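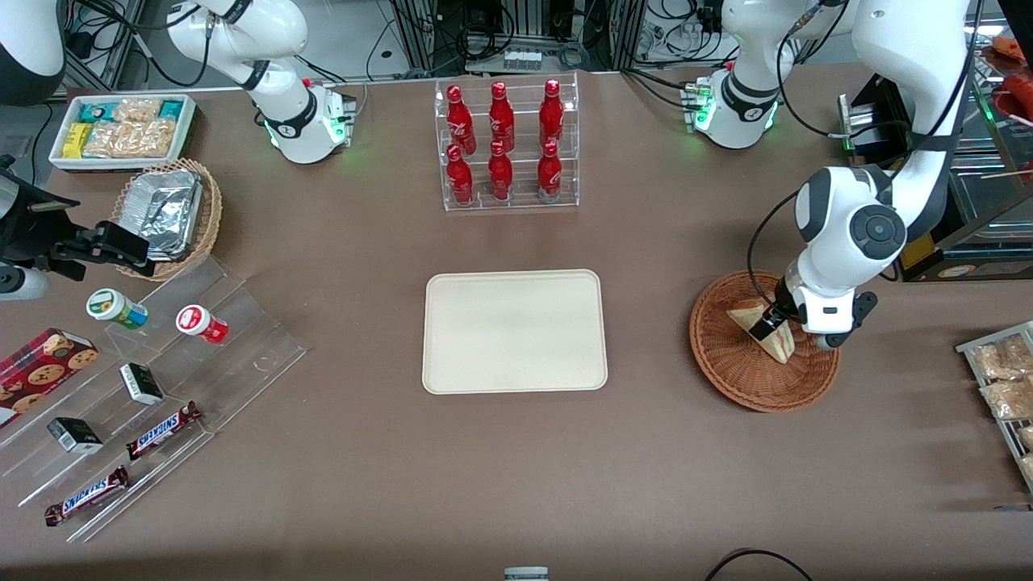
## 4. Laying out the lunch table

By now you should have your Lekamska display pieces unwrapped, wiped over and standing on the side (if not, pop back to section 3, we'll wait). This part is about getting the food and drink into place so that anyone coming up with a tray can find what they fancy. Take your time over it the first time round. It gets a good deal quicker once you know where everything lives!

1. Start with the cream tray and put it in the middle of the table, empty. Everything else goes around it, and this is where each lunch gets put together, so please resist the temptation to park spare napkins on it.

2. Stand the clear two-tier rack directly behind the tray. Cola bottles go in two rows of three, with the back row on the upper tier. Turn the labels forward as you go, as it's fiddly to do afterwards with the front row in the way.

 **Note:** The rack is rated for 900 g on each tier. Small bottles are fine. If you're using the larger size, weigh one first and do the sum.

3. Set the clear stepped display down the left side, at a slant across the table. Jars go on the upper step. The ledges wipe clean with a damp cloth and a drop of washing-up liquid, but keep scouring pads well away from them, or they'll go cloudy and stay cloudy.

4. Put the white snack tray in the far left corner and fill it with your wrapped packets and bags of crunchy things. A mixture looks nicer than a tidy row of all the same, in our opinion, and people do seem to enjoy a rummage.

5. Place one round wicker basket just in front of the snack tray for the foil food containers. They can be stacked, and it doesn't matter a bit if they tilt, so long as the lids are pressed down all the way round.

 **Caution:** Let hot food cool before the containers go into the basket. The wicker holds warmth for longer than you'd think, and the bottom layer will keep steaming quite happily by itself.

6. The other round basket goes over on the right, for the wrapped wedge sandwiches. Check that each wrapper is properly sealed before it goes in.

 **Caution:** Sandwiches with meat, fish, egg or soft cheese should stay in the fridge until you're nearly ready to serve. Bring out a few at a time and top the basket up.

### Spares and refills

A replacement basket is part 814, and the same one fits both positions. If you bought the Wisis version of the set, your snack tray is a touch shallower, so fill it a little less generously. Aishwarya Devadiga looks after spares at our Kundotley workshop and will happily match up an odd piece if you send her the measurements.

When you're content with the layout, go on to section 5, which covers price cards and the little clips that hold them.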